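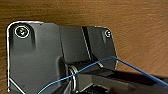
Tiempo de lectura: 2 minutos

Mantenimiento de superficies de madera en mesas y bancos de trabajo

22 de junio de 2023
Texto: Femi Aliyu

Antes de aplicar cualquier producto hay que saber qué acabado lleva la madera. Una gota de agua en una zona poco visible da una primera indicación: si se absorbe en pocos minutos y deja una mancha oscura, la superficie está sin proteger o el aceite se ha agotado. Si la gota permanece entera, hay barniz, cera en buen estado o aceite reciente.

Para distinguir la goma laca del barniz se frota un punto oculto con un bastoncillo humedecido en alcohol. La goma laca se ablanda y tiñe el algodón. El poliuretano no reacciona.

Limpieza ordinaria

Paño de microfibra escurrido, agua tibia y unas gotas de jabón neutro. Se pasa siempre en el sentido de la veta y se seca a continuación con otro paño. El vinagre y el amoniaco matean los barnices y no aportan nada en una limpieza semanal. Las siliconas en aerosol dan brillo, pero dificultan cualquier reparación posterior — el acabado nuevo forma cráteres donde queda residuo.

Cercos blancos

El cerco blanco es humedad retenida en el acabado y casi siempre tiene arreglo. Se coloca un paño de algodón seco sobre la marca y se pasa la plancha a temperatura baja, sin vapor, en toques de pocos segundos. Entre toque y toque se levanta el paño y se comprueba. No sirve en superficies enceradas.

El cerco negro es otro problema: el agua ha llegado a la fibra y ha reaccionado con los taninos, a menudo en presencia de hierro. Se trata con ácido oxálico en solución, con guantes y gafas, sobre madera desnuda. Después, dos aclarados y secado completo antes de lijar.

Arañazos y abolladuras

Los arañazos que no atraviesan el barniz se disimulan con cera en barra del tono más próximo, retirando el sobrante con una espátula de plástico. Yo uso la de Skitard, que es algo dura en invierno y conviene templar en la mano.

Una abolladura sin rotura de fibra se recupera con un paño húmedo y plancha caliente, solo en madera maciza y sin acabado. En chapa no se debe intentar: el calor despega la cola.

Los agujeros de más de 2 mm se rellenan con masilla para madera. Plasterex admite lijado y tinte, aunque merma al secar y suele pedir una segunda mano.

Renovación del aceite

Lijar con grano 100 únicamente si hay suciedad incrustada o fibra levantada; en los demás casos basta un grano fino. Aspirar el polvo, repasar con un paño apenas húmedo y dejar secar. El aceite se extiende en capa delgada, se espera lo que indique el envase y se retira todo lo que no haya absorbido la madera. El exceso queda pegajoso durante días. Un bote de 1000 ml da para varias mesas de comedor.

Los trapos con aceite de linaza pueden arder por sí solos. Se extienden al aire libre hasta que endurecen, o se sumergen en agua dentro de un recipiente metálico con tapa. Nunca amontonados en el cubo de basura.

En julio el aceite seca antes y el margen para retirar el sobrante se acorta. Trabajar por tramos pequeños, a la sombra.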